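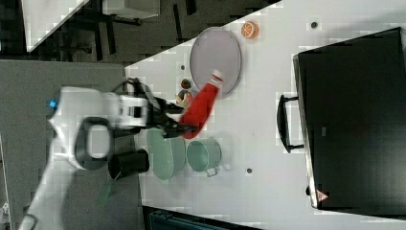
Gwenllian Parfrey
School cook and occasional nosy visitor to places with lanyards

Right, I'm back from the open day at Irkex in Trerelstead and I have Opinions, so get the kettle on. Red bottle, big grey plate, one very unhurried robot arm. I could have stood there till teatime (I more or less did).

For anyone new, I run a school kitchen. I chop, I stir, I shout about trays. I know nothing about robots except what I've seen in films, and the films have been no use whatsoever.

A friend had a spare ticket and said there'd be kitchen stuff. I was expecting a talk with slides and a biscuit. We did get the biscuit! But mostly it was people standing near the machines while the engineers got on with their day and answered questions over their shoulders, which I liked a lot more than slides.

They do the tours in groups of 16 and ours had a lot of dads in it. Lovely dads. Every one of them asked how much it could lift.

We started in Lab 2, where the arm is called Miranda. I asked why Miranda and was told it was already called that when they all started. Fair enough, we've got a mixer at work called Kevin and I couldn't tell you why either.

So the project is called Bakska and as far as I could follow, the idea is getting an arm to tidy and lay out a kitchen table without someone spelling out every little move. Pick the bottle up, take it over to the plate, that sort of thing. You or I would do it while talking on the phone.

What got me was the tilt. It had the bottle by the bottom end and it was leaning right over, cap pointing at the plate, and my whole body wanted to reach out and catch it. Twenty-odd years of watching children carry jugs will do that to a person.

Only two fingers, by the way! Black ones, more like tongs than a hand. I asked if more fingers would be better and got a very long answer, the short version of which was "sometimes, but then you've got more fingers to worry about".

There was half a slice of orange by the plate. At least I'm calling it orange, I was too far back to swear to it. I asked if it was real and the engineer said that's what everybody's children ask. I didn't have any children with me.

The other thing I noticed (professional hazard) was the pots. Pale green pan with a metal handle, matching oval dish, and a black cup lying on its side near the edge of the table. I'd have had that cup upright in a heartbeat. Hands firmly in pockets, Gwen.

But I asked about it and it's a good point: if you only ever practise on a perfectly laid table, you're stuck the minute somebody leaves a cup lying down. And somebody always leaves a cup lying down. Come and see my staff room.

They told us they'd set themselves a target of 100 goes at the same little job before they let themselves change anything. 100! Same bottle, same plate. I asked if they got bored and one of them said you start to have favourites. Favourite goes. I loved that so much.

I've made the same cheese sauce more times than I could ever tell you and I do have favourites, so I get it. There was one in March I still think about.

Somebody asked the question, obviously. Is it coming for our jobs. The answer was that they'd be very pleased if it could reliably put a lid on something, and could we ask again in a while. I'm not sure that was a no, but it was said nicely.

My own view, for what it's worth: if it wants to scrape plates it can start in the morning. I'll get it a tabard. It's not having the crumble.

It's a lot quieter than I'd imagined. I'd pictured clanking. There's a little blue light on one of the joints and I spent ages staring at that, then forgot to ask what it was for. If any of you know, tell me, it's bothering me.

Also the cable! There's a big black one looping over the top of the arm, and I kept thinking it would snag on something. I did ask about that one. It's left slack on purpose so the arm can bend and turn without yanking it. I've got a hoover that could learn from this.

Practical bits, as a few of you have messaged. You book a slot through the Irkex website, it's free, wear flat shoes because there are no chairs in the labs. You stand behind a line on the floor and they do mean it. Parking in Trerelstead is dreadful as ever, so go by bus if you can.

Café does a decent cheese scone. Tea a bit weak. I said nothing, I was a guest.

I'd go again, and I'd take my Year 6 helpers if the school would let me. They'd have so many questions, and I reckon at least one of them would ask about the blue light.

Next post will be the flapjack recipe I promised, I haven't forgotten, I've just been busy looking at an arm.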